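Two Arms for One Cup of Coffee
In defence of the slow machine in our shared workshop

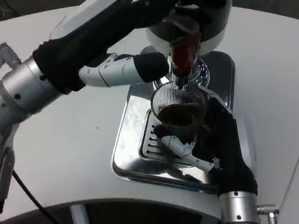

A ridged glass under the coffee spout, one white finger beneath it. Shared workshop, Plarkdale.

I am asked the same question every time I speak of our project: why do you need two robot arms to make a coffee, when the coffee machine makes it already? I have lived with this question for a long time now, and I want to answer it properly, in a language that is not my first, so please be patient with me.

The workshop in Plarkdale has 200 members. Most of them come for the saws and the sewing tables. Four of us meet in the evenings in May, when the light stays long, and we build a pair of arms which we call Gindov. Elin Kemeys does the hands. Elis Trevor does the wiring and complains of it. Meinir Pugh writes the greater part of the software, and I do what remains, which means sleeves, screws, cleaning and the notebook.

My opinion is simple. I think that a home builder should choose a task with a glass in it, and should choose it early.

Many people who build at home start with blocks. They pick up a block, they put down a block, and they make a film of it. I did the same for one winter and I do not regret it, but a block forgives everything. You can squeeze it too much or hold it by a corner, and it will still be a block. A glass of coffee asks more of you. The finger must come under the base and the glass must stay level, and the other hand must be near the spout and keep out of the way. When we changed from blocks to glasses, I learned in one week which of our joints had play in them. The blocks had hidden this from me for months.

Carol Sedgwick, who is a member but not of our group, wrote on the workshop's message board that we had spent 691 pounds to do badly what her own hand does well. The sum is correct. I keep the receipts, and 461 of those pounds went to the joints of the wrists alone. But I do not agree with the word "badly", and I agree even less with the comparison. Her hand did not come from a shop as a bag of parts. If she had needed to build it, she would be kinder to ours.

There is a better objection, and it came from Wellington Siqueira, who repairs kitchen equipment for his living. He says that if the purpose is coffee, one should change the machine and leave the hands alone. Put a small moving shelf under the spout and the work is finished in an afternoon. He is right, for coffee. I would even help him to build the shelf. But the shelf will never open a drawer, and when the cups are changed for larger ones it must be made again. We are interested in the hand, and the coffee is only the lesson it has this month.

I must be fair about the costs which are not money. Black fabric sleeves look neat for one evening and then they collect every smell of the room. Cables find the one place where you wish to put your elbow. The noise is not loud but it is constant, and the people at the next bench have the right to be tired of it. I think that a group like ours owes something to the others for this. We stop at nine, we wipe the tray, and we explain our work to any person who asks, also when the person has asked before.

What I do not accept is that such work belongs only to companies. Last year I visited a demonstration by a firm called Politis, where a machine poured drinks behind a window. It was very smooth. I could not see the screws, and no one there could tell me why the wrist turned as it did. In our workshop a child of ten can put this question to Elin, and she will take off the sleeve and show the child the joint.

So I would ask the workshop to leave us our corner for another year. We have requested 2,000 pounds for a better pair of hands, and I know the roof also wants money. If the members must choose the roof, I will vote for the roof with them, and we will continue with the hands we have.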